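The man who wants your robot to write things down
Jinlong Xia has spent two years on a rulebook for two-armed benches, and he would like you to read page one

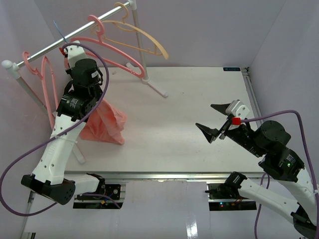
A two-armed bench with garment rack, three hangers and a cloth on the table.

Jinlong Xia keeps a printed copy of his rulebook on his desk, mainly, he says, so that he can see how thick it has become. The first draft of the Onomstead bench code ran to 2 pages. The current one has 238 clauses and an appendix on cable ties.

"People laugh at the appendix," he says. "Then they spend an afternoon looking for a fault that comes and goes, and they stop laughing for a bit."

The code covers small tabletop arms, the kind that hang up shirts and fold towels at a pace that would get a human fired. Big factory arms have had fences and safety rules for decades. The little ones, Xia says, were treated like desk lamps.

"You can put your hand in there, so people do. I've done it. I was reaching for a hanger and the arm was also reaching for the hanger. We were both very surprised."

Clause one came out of that meeting. It says hands stay off the table while the motors have power, and it makes no exception for whoever wrote it.

Much of the rest is housekeeping. Cables must be tied to the arm with enough slack for the wrist to turn all the way. Anything that isn't part of the task comes off the table before a run, scraps included. Grippers start open. Both arms go through a slow rehearsal before they share a rack, a rule Xia fought for at Mosis, where he worked until February and where slow was not a popular word.

He got his way by reading the logs. Out of 1,266 recorded runs on the Mosis benches, 767 had no note saying how the table was set up at the start.

"So you have a video of a robot dropping a shirt," he says. "Was the rack moved? Was it a different hanger? Who knows. It's a very short film with a sad ending."

The setup note is now clause nine, and by his own account it is the most hated line in the document. It takes roughly a minute to fill in. A team at Hullow asked whether it could be automated. Xia said yes, provided a person signed it. They have not written back.

He is less stern about failure. A dropped garment stays in the record, under the code, and so does a run someone stopped out of nerves. Deleting either one is a breach. "If your robot never drops anything, I want to see your trash folder," he says.

The next version goes out for comment on 27th April, a Sunday, which he admits was a mistake. Lu, the smallest of the labs using the code, has already sent in its remarks. There are four pages of them, and three concern the cable ties.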